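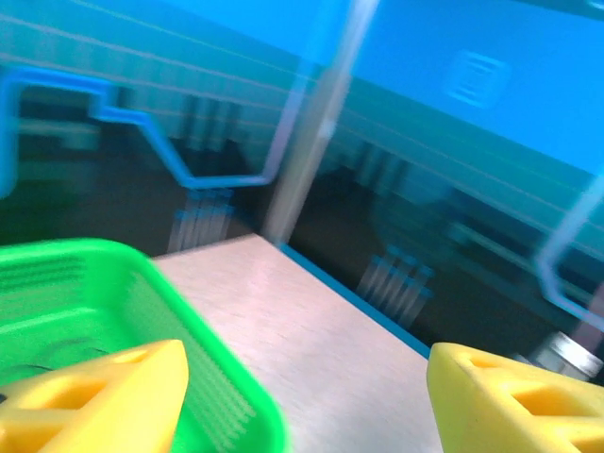
Custetti Opens Tabletop Packing Program for Independent Gift Shops

Registration opens in January for the first group of 20 shops

Custetti, the supplier of baskets, trays and counter furniture to independent retailers, announced today the launch of a packing program for small gift and grocery shops. The program, named Visovetti, gives participating shops a complete tabletop packing station, a starting supply of reusable plastic baskets and six training sessions for staff. Registration opens in January, and the first group will be limited to 20 shops.

Visovetti was developed over the past year with Gretetti, a regional association of independent shops. Members of the association had asked for help with orders that are packed by hand in limited space, often on the same counter where customers are served. Custetti visited 38 of these shops and recorded how baskets, paper and finished orders moved across the counter in the course of a working day.

"Most of the shops we visited had one table and a great deal to do on it," said Kerstin Brekke, director of retail programs at Custetti. "Staff were moving the same basket four or five times before an order was finished. We concluded that the layout of the table needed our attention before we sold anyone another shelf."

The standard Visovetti station is a single table, sized to stand against a wall or back to back with a second table of the same model. The basket being filled stays on the left, and the open surface beside it is kept for goods waiting to be checked. Finished orders leave from the opposite end. A mirrored layout is available for left-handed staff and for rooms where the door is on the other side.

Each participating shop will receive 30 baskets in one size. Custetti tested several sizes during the development period and settled on a single one, so that baskets can be stacked under the table between deliveries and exchanged between shops belonging to the same owner. Additional baskets may be ordered at the program price for as long as the shop remains enrolled.

Training will be led by Orestis Tsoukalas and Tomoyo Maruyama of the Custetti training office. The six sessions cover the arrangement of the table, the order in which heavy and fragile goods are placed, lining and wrapping, labeling, the handling of returned baskets, and closing down the station at the end of the day. Sessions are held at the shop before opening hours, beginning at 7:30 a.m., and each lasts 45 minutes – a length chosen at the request of Gretetti members, many of whom open with only two people on the floor.

Yagi, a family-owned tea and confectionery shop, used an early version of the station through its busiest season. The shop prepares mixed gift baskets to order and had previously packed them in a back room, with goods carried in from the sales floor.

"We now pack within sight of the register, and customers can change their minds while the basket is still open," said Shigeru Nakajima, owner of Yagi. "My staff asked for a second table before the trial had ended. I would advise other shops to measure their doorways first. Ours was a close fit and we had to take the door off its hinges."

Following comments from Yagi and other trial shops, Custetti has revised the delivery procedure. Tables will be brought in partly assembled, with the legs fitted on site, and a member of the delivery team will measure access to the room in advance. The printed guide has also been shortened and is now supplied as a set of cards that can be kept at the station.

"Our members have asked for practical support that does not require them to close for a week," said Savita Lodhi, who chairs Gretetti. "Installation takes one morning, and the training fits around the working day. We look forward to seeing the first shops begin."

Shops enrolled in the program will pay a monthly fee covering the table, the starting supply of baskets, training and the replacement of damaged baskets. Members of Gretetti will receive a reduced rate for the first year. Shops that leave the program may return the table or purchase it at its remaining value.

Owners who wish to view a working station may do so at the Custetti showroom every Tuesday between 10 a.m. and 3 p.m. No appointment is required for groups of fewer than five. Larger groups are asked to contact the training office in advance.

Press inquiries: Kerstin Brekke, Retail Programs, Custetti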